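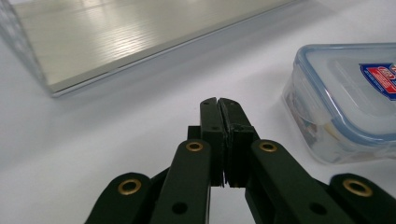 Photo: Stunditz project pages, reproduced with permission

The Stunditz gripper is a hand-held gripping tool with two parallel jaws, designed for building at home or in a shared workshop. The plans were first published on Friday, August 24, 2018 by members of Granance, an open workshop in the town of Stasiv. It is used to try out gripping movements by hand before the same jaws are mounted on a robot arm.

Construction

The arms and jaws are made of dark green plastic. Four flat arms form a parallelogram linkage, which keeps the two fingers parallel while they open and close. The pivot points at the rounded tips of the arms are fitted with brass rings. In the published version the right finger is a little wider than the left and has a ridged face, while the inner face of the left finger is flat. Each finger has a small screw hole near the upper end.

The complete set of printed parts needs 15 hours on a common home printer and weighs 198 grams. The jaws open to 60 millimetres. Builders are advised to print the arms lying flat, as arms printed upright often break at the pivot hole. The brass rings are pressed in with a warm soldering iron – too much heat makes the hole oval, and the arm must then be printed again.

Use

The gripper is mostly tried on a plain table with things from the kitchen, such as glass trays and plastic food containers with a lid. Containers with rounded corners are considered difficult, and the ridged finger was added for them in October of the same year. The earlier flat pair is still in the plans under the name "smooth jaws".

Variants

A motorised variant, called Dretel, replaces the hand lever with a small servo and takes roughly 24 minutes to convert. It uses the same arms, but the base is thicker and the two versions cannot share it. Dretel closes more slowly than the hand version and is not recommended for heavy glass.

See also

Parallelogram linkage
End effector
Shared workshop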